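Housekeeping Basics, unit 3 handout
WASTE AND LINERS -- notes from the session, tidied up a bit
Brandthorpe site, 26 May 2020

Missed the session? Read all of it. If you were there, skip to changing a liner, that was the part we rushed.

What we covered
Sorting before you pull anything. Bin types and where they go. Liner sizes. Changing a liner. Tying off. Floor around the bin. Not covered: sharps, kitchen grease, anything medical. Those come in August with the other handout.

Sorting first
Look in the bin before you touch the bag. Every time. Common stuff in an office bin: cups with a bit of coffee left, paper towels, food wrap, the odd battery. Batteries come out and go in the battery tub. Cups get emptied in the sink, then back in the trash. If you tip a full cup into a thin liner you will be mopping carpet, and carpet does not mop.

Gloves on before you look, not after. New pair for restroom bins. Do not push trash down with your hand to make room, gloves or no gloves. Full is full -- change it.

Bin types
Small desk bins: no lid, light liner or none at all, ask the site. At Brandthorpe desk bins have no liner and get tipped into the cart bag.
Lidded floor bins: always lined. Lid color tells you the stream, but the colors are NOT the same from site to site. Read the sheet in the supply closet. Do not go by what your last building did. Csonka building and Brandthorpe use different sheets and people mix them up.
Outdoor bins: not ours, grounds crew.

Liner sizes
Two sizes on the cart. The 24 inch fits the desk bins at sites that line them. The 30 inch is for floor bins. If you have a 24 on a floor bin it will look ok for an hour and then slide in. Then someone has to fish it out. Use the 30.

Supplier is Boltalach for the thin ones, Jellerora for the heavy. Thin is fine for paper and dry waste. Heavy for anything with food in it. If the roll is not labeled, rub the plastic between your fingers. You learn the diffrence quick.

Color of the liner matters less than the lid, but stay with one color per stream on a floor or the cart gets confusing at the end. If you run out of one color, write it on the closet sheet, dont just swap.

Opening a new liner
Most of the wasted time is here. The thin ones cling to themselves. Find the open end first (the seam end is thicker, you can feel it). Pinch both layers, roll them between finger and thumb until they slip apart. Then get a hand inside and shake once, away from your face. Big shake fills it with air. Little shakes just crumple it.

Don't blow into it. Don't lick your fingers. A damp cloth on the cart handle does the same job.

Keep the loose liner off the floor while you deal with the old one -- hang it over the cart or over your arm.

Changing a liner, in order
Lid off or open, set it where no one will step on it.
Loosen the old bag all the way round the rim before lifting. One side at a time tears it.
Gather the top, let the air out slowly, twist.
Lift straight up. If it sticks that is suction, tip the bin a little and try again.
Check the bottom of the bin. Wipe if needed. Dry it, a wet bin glues the next liner to the side.
New liner in, push down to the base with the back of your hand.
Fold the top over the rim, even all around. 2 inches is plenty.
Lid on. Make sure it closes with the liner in place. A bunched liner props the lid open. 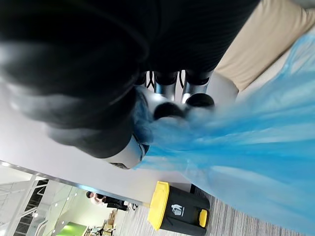 Spare liners: leave 3 folded flat in the bottom of the bin, under the one in use, if the site allows it. Csonka does, Brandthorpe does not. Saves a trip to the closet when a bag splits.

Tying off
Twist then single knot for dry waste. Goose neck for food: twist the top long, fold it over on itself, tie round the fold. Leave enough at the top to hold. If you have to stretch the plastic to make the knot the bag was too full, double bag it and go sooner next time.

Carry away from your leg. Never over the shoulder. Never drag, esp. on carpet, the bottom goes and you won't notice until you see the trail.

Floor around the bin
Last job at each stop. Move the bin, pick up what fell behind it, vacuum that patch, put the bin back in the same spot. On striped carpet line it up with the stripe, looks better and the day staff can tell it was done. Bins near glass: leave a hand's width so the rim doesn't mark the panel. Check the panel for splashes while you are down there.

Things people got wrong in practice
Liner inside out. Works, but the seam catches on things, do it over.
Overhang down to the floor. Trim is not the answer, you have the wrong size.
Old bag left beside the bin "for a second". It goes straight in the cart.
Gloves from the old bag used to handle the new liner. Change them or wipe down first.

For next time
Practice opening the thin liners at home, any thin trash bag will do. Aim for one shake. Bring the site sheet for your own building, we will go over lid colors and fill in the blanks on page 2. Also bring your cart list if you have it, we'll be checking restock amounts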